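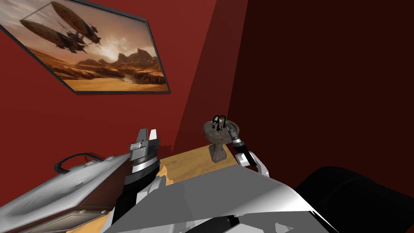 Right, a few of you asked how the bread is going, so settle in with a cup of something because you know I can't do this in one post.

For anyone new, I started a sourdough in February after my neighbour gave me a jam jar of hers over the fence. I'd said I fancied having a go, in the way you do say these things, and the next morning there it was on the step with a bit of cloth on top and a note saying FEED ME. So that was that!

I called it Aleck, after my grandad, who was also slow to get going in the mornings and lived to a great age on toast.

The first loaf I won't dwell on. The second I gave to my brother-in-law, who is a polite man, and he said it had "a good weight to it". The third was the first one we ate all the way through, mostly with soup, and by then I was properly hooked (and had flour in the hinges of my glasses).

What I hadn't understood at all was how much the kitchen matters. Ours faces north and has a draught under the back door that could put out a candle. Every recipe says leave it somewhere warm for four hours and it'll double. Mine sat there for four hours looking at me. 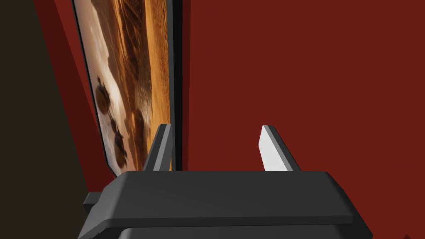
So I've stopped going by the clock. I mix it after tea, leave it on top of the boiler cupboard with a plate over the bowl, and go to bed. On a mild night it's ready when I get up. On a frosty one it wants until almost 10, and I just have porridge and wait for it.

Flour next. I've been through a few bags now and I keep coming back to the strong white from the mill shop at Listmont, with a couple of big spoonfuls of rye in it. The rye makes it stickier to handle but the smell when it's baking is worth the mess. My daughter says the whole landing smells like a pub, and she means it kindly, I think.

The lady in the shop also talked me into a bag of something called Clurum, which is an old sort of wheat they grow two fields over. Lovely nutty taste, but it spread out like a cowpat on the tray. I'll try it again in a tin when I'm feeling braver.

Folding! I was kneading it like my mum used to, sleeves up, really going at it, and Ottavio Pace from the allotments (some of you know Ottavio, he did the pizzas for the summer do) told me to leave the poor thing alone. Wet your hands, pull one side up, fold it over, turn the bowl, do that all the way round, then go away for 30 minutes. Three or four goes of that and it comes together by itself.

I bake it in my old McKinnon casserole with the lid on, as hot as the oven will go, then take the lid off for the last bit so the top goes brown. Please use proper oven gloves. I used a tea towel once and I've still got the mark on my thumb.

And do let it cool. I know, I know. We cut one straight from the oven when the grandchildren were here and the middle was like glue, though they ate it anyway with half a pound of butter.

By my reckoning the one that came out on 19th March was loaf number 17, and it had actual holes in it. Big ones! The jam fell straight through onto my cardigan and I've never been so pleased about a stain.

If anyone local would like some of Aleck, I always have a bit spare when I feed him and it seems such a shame to tip it down the sink. Bring a clean jar with a lid that isn't too tight, and knock loudly because I'll have the radio on. I've also got a cracker recipe for using up the leftovers, which I'll type out tomorrow if I can find my other glasses.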